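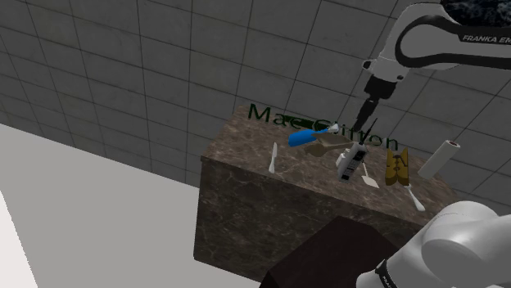
Brenedari - reseñas de noches de cine y eventos con estreno

LEEME, versión de marzo

Qué hay aquí

Textos de blogs personales y revistas pequeñas sobre preestrenos, pases con cóctel, matinés para familias, noches temáticas en hoteles y cines de barrio. Todo en español. 2,807 reseñas, 73 sitios de origen. Cada una con su ficha: tipo de evento, tipo de local, si se pagó entrada o fue por invitación, qué se comió, qué se vio, y qué opinó quien escribe.

Lo empezamos para un buscador de planes (Tveit, ya cerrado) y luego se quedó como conjunto suelto. Se usa sobre todo para clasificar opiniones y para separar lo que se dice de la película de lo que se dice de la velada. Parece una tontería pero son cosas muy distintas: hay gente que pone fatal la peli y volvería mañana por los canapés.

Archivos

resenas.csv - una fila por reseña, texto completo
fichas.csv - las etiquetas, se une por id_resena
sitios.csv - los sitios de origen, con permiso y fecha en que lo dieron
guia_etiquetado.txt - leer antes de tocar nada
descartes.csv - lo que se quitó y el motivo, sin texto

UTF-8, separador punto y coma. Si lo abrís en Excel con doble clic salen las tildes rotas, importad desde el menú Datos.

Columnas de resenas.csv

id_resena - número, no es correlativo (hay huecos por las bajas)
id_sitio
titulo - a veces vacío
texto
mes - solo mes, el día lo quitamos
palabras - contadas después de limpiar

Columnas de fichas.csv

tipo_evento - preestreno, pase privado, matiné, ciclo, aire libre, maratón, otro
tipo_local - cine, hotel, bar, teatro, plaza, casa particular, otro
acceso - pagado, invitacion, sorteo, no_consta
compania - sola, pareja, amigas, familia, trabajo, no_consta
comida - si, no, no_consta
nota_peli - de 1 a 5, vacío si no opina
nota_velada - de 1 a 5, vacío si no opina
actividad - texto libre: cata, taller de perfumes, peluquería exprés, karaoke, photocall...
tono - entusiasta, neutro, irónico, enfadado
revisada - si / no

Ojo con compania: "amigas" incluye grupos mixtos y de amigos. Se llamó así al principio porque casi todo eran noches de chicas y luego ya no se cambió. Si hace falta lo renombráis vosotros.

Cómo se recogió

Escribimos a cada blog pidiendo permiso. Los que no contestaron, fuera. Los que contestaron que sí pero solo para una parte, está anotado en sitios.csv en la columna alcance. La revista Rivetti pidió que no se usaran sus entrevistas y no están, solo las crónicas.

Se quitaron nombres de acompañantes, teléfonos, direcciones de correo y perfiles de redes. Los nombres de hijos también, sustituidos por [HIJO] o [HIJA]. Puede quedar alguno suelto en textos con motes. Si véis uno, avisad con el id.

Los códigos de descuento y los sorteos del final se borraron. Los párrafos de agradecimiento a la marca no - sirven para la columna acceso.

Etiquetado

Once personas al principio, al final quedamos cuatro. Cada reseña la leyeron dos, y si no coincidían decidía Marit Nygård. Lo que más desacuerdo dio fue tono, de largo. La ironía en los blogs de madres es complicada, la misma frase puede ser queja o chiste según lo que venga tres párrafos antes.

Reglas que hubo que fijar sobre la marcha:

- vino de bienvenida cuenta como comida = si. Agua no.
- palomitas: solo si son parte del evento, no si se compran en el bar del cine
- si dice "fuimos las chicas" sin más, compania = amigas
- una charla con el director no es actividad, va en tipo_evento como ciclo o pase privado
- nota_velada no incluye el viaje de ida ni el aparcamiento. Se discutió mucho. Hay reseñas que son media página de aparcamiento
- si se fue antes de que acabara la peli, nota_peli se deja vacía aunque opine

La guía tiene más casos, con texto. Las primeras 73 fichas se hicieron antes de la regla del aparcamiento y se rehicieron después, salvo 14 que siguen con revisada = no. No usarlas para medir nada.

Cosas que fallan

Mucha invitación. Quien va gratis suele escribir bonito y eso tira de nota_velada para arriba. Si entrenáis algo sin mirar la columna acceso os va a salir un modelo encantado con todo.

Ciudades grandes, casi siempre. Pueblos hay, sobre todo cine de verano en la plaza, pero pocos y de dos blogs nada más.

De América Latina hay menos de lo que nos gustaría. Las palabras cambian (pochoclo, cotufas, crispetas, canguil) y el filtro de comida del principio no las pillaba todas. Arreglado en esta version, creemos.

Hay reseñas repetidas con el título cambiado, cuando la misma autora publica en su blog y en una revista. Quitamos las iguales. Las parecidas siguen ahí.

Enero y agosto flojos. En mayo sube mucho por el día de la madre, todo el mundo organiza algo con flores y una comedia romántica.

Para qué no

No sacar de aquí un ranking de locales. Los nombres de cines y hoteles están en el texto y se ven, pero muchos salen una sola vez, una mala noche con el proyector averiado y ya tienen un 1. Tampoco para adivinar quién es la autora de un texto anónimo. Y por favor no generar reseñas falsas con esto, que ya hay bastantes.

Cambios

Marzo: pochoclo y compañía en el filtro de comida. Columna revisada. Maratón pasa a ser tipo_evento propio, antes iba en otro. Fuera un blog que cerró y pidió la baja.

Anterior: se separan nota_peli y nota_velada. Antes era una sola nota y no servía para gran cosa.

Anterior a esa: primera entrega, sin permisos bien anotados. Si la tenéis descargada, borradla.

Pendiente

- unificar actividad, hay "cata de vinos", "cata vino", "vinitos" y así hasta el infinito
- pasar tono a una escala, quizás
- pedir más blogs de Chile y Perú
- la guía en PDF, hay quien la pide

Uso y licencia

Investigación y docencia, sin venta. Citar como Brenedari, reseñas de noches de cine, versión de marzo. Si un sitio retira el permiso lo quitamos en la siguiente versión y os toca quitarlo también. El hosting lo pone Fimach, que no tiene nada que ver con el contenido, no les escribáis a ellos por errores en las fichas.

Bajas y correcciones: mandar id_resena y qué pasa, con eso basta. Contesta Marit, normalmente por la tarde. Si son muchas de golpe mejor un csv con dos columnas, id y comentario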